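Re: Second pair of arms - budget for next year
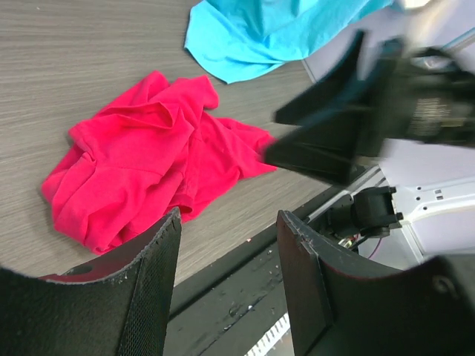 Dear all, thank you Lesego for putting the question so clearly. I read the two offers again this morning and I want to answer about the spare parts, where I think we plan too little. Our budget sheet has one line for the arms and one line for "small parts", and in the second line there is only 400 pounds for the whole year. For shirts this will not be enough. The finger pads are the part which we order most often. On the wrist view you can see the dark mesh padding on the inner face of the left finger, and it is this padding which has to hold thin cotton like the red shirt without pulling it. In my opinion the pads should have their own line in the budget, so we can see what they cost.

Lesego Xaba wrote:
> Before October I must send one number to Flostbridge for the
> folding station. Do we buy the second pair of arms now, or do
> we keep the present pair and spend on spares and a new table?
> Sketby offers 2 arms with grippers, delivery included. Workaner
> is cheaper but the grippers are separate. Please tell me also
> if anything is missing from the sheet.

My answer to the first question is: yes, buy now, but from Sketby. The Workaner price looks better only until we add the grippers and the cables. Khang Tôn made this calculation and the difference which remains is 422 pounds. For this money we would also have to make the mounting ourselves, and I do not think we have the hours.

What is missing from the sheet:

- finger pads, as I wrote. I would ask for 100 pairs, because the price per pair goes down at this quantity
- cable sleeves for both wrists
- clothes for the tests. At the moment we bring old shirts from home and they are all different sizes. Hằng La has asked Beddoe for a price for one size in plain colours
- one service visit in the second half of the year. Sketby does not include it

The table can wait, in my view. The surface is still flat and the rail at the edge can stay where it is. If we change the table we must also do the calibration again, and this is better done together with the new arms.

One thing I do not know: does the Sketby offer include import tax? I could not find it in the text. Lesego, if you write to them, please ask it also.

With kind regards,
Mỹ Khổng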